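Wrist camera view drifts between sessions, how do you fix the mount?
Posted 29/01/2023 in Home Builds

Maximiliano Tapia
Two-arm build on a folding table at home, one small camera per wrist on a printed bracket. I record short pick-and-place runs on ordinary desk items. After a night powered down, the fingertips land in a different part of the view. Last week the shift was 43 pixels horizontally, with the table and lighting unchanged. Bracket is PLA, two M3 screws into the wrist plate. Is this the bracket, the servo zero, or the camera board moving in its holder? I have 201 runs recorded and would like to keep them.

Zevico
Reprint in PETG. PLA creeps.

Ivana Urrutia
PETG may help but I would find the cause first. The camera and the fingers are on the same side of the wrist joint, so servo zero on the lower joints can't move the fingertips in the view. Only three things can: the bracket, the board in its holder, or the gripper's own zero. Close the fingers fully and save a still before power-down, then again at power-up. If the meeting point holds and only the open position differs, it is gripper zero. If the meeting point moves, it is mechanical.

Mine was the board. The holder had slop on one side and the cable pulled it over whenever the wrist rolled. I shimmed it with a strip of card and tied the cable to the forearm with a loose loop - not tight, or it pulls at full roll.
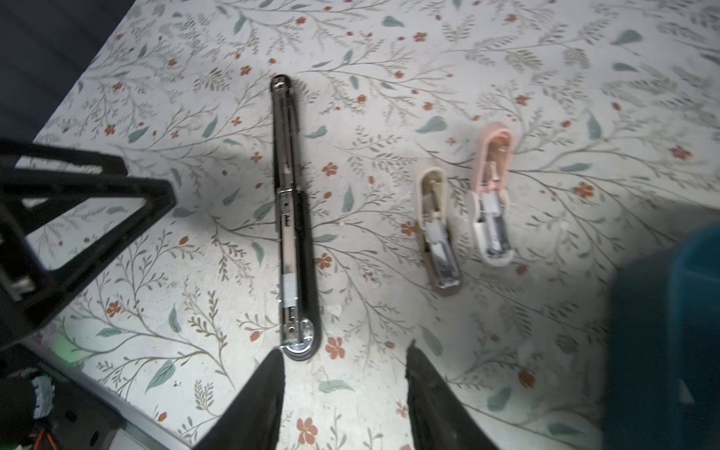 Use thin metal objects for the check, with both fingertips in view. A straight edge near the fingers makes a small rotation easy to spot, and rotation points to the holder more often than the screws. Lock the focus before you start.

As for the old runs, sort them by fingertip position and train on the largest group first. I kept 163 of mine that way.

Maximiliano Tapia
Meeting point moves. Board is loose in the holder, shimming it tonight.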